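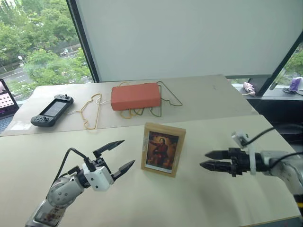

Tidying Up Is Still the Hard Part

At Brarstead, the test list runs to 31 chores, and most of them would bore a ten-year-old. Hang up a coat. Put the cups away. Stand a picture frame on a table so it faces the room. The two-armed machines that work through the list have black two-finger grippers for hands, and on a good afternoon they get through a lot of it. Good afternoons are not yet the rule.

The frame is a favorite of mine. A small wooden one weighs almost nothing, so a light bump will slide it or knock it flat. It has to be held by the edges, set down square and then let go without dragging it along. People do this with one hand while talking on the phone. A machine with two arms has to settle which one moves and keep the other out of the way.

Over one month Brarstead logged 2197 tries across the whole list. The machines finished 878 of them with no help from a person. The team counts a chore as failed if anyone has to step in, even to nudge something an inch.

Boxes did well. Stiff things with flat sides usually do. Wire clothes hangers did badly, as they hook onto each other and come up in a bunch. Cloth was mixed. A towel folded once was fine, but a fitted sheet was dropped from the list in March and has not come back.

Shop floors are further along. Lotora, which packs small parts, has one pair of arms filling trays on the evening shift. The parts arrive facing the same way every time, and the pair handles 140 trays before a person checks on it. Move the feed a few inches and the work stops.

A house moves the feed every day. Mail lands on the table, someone leaves a game controller out, the sun comes round to a different window. Fitasance, which hopes to sell a home machine, has put off its first kitchen trial until December and cut the job down to clearing one counter.

For now, I would buy one to fill trays. I would still put my own pictures back on the shelf.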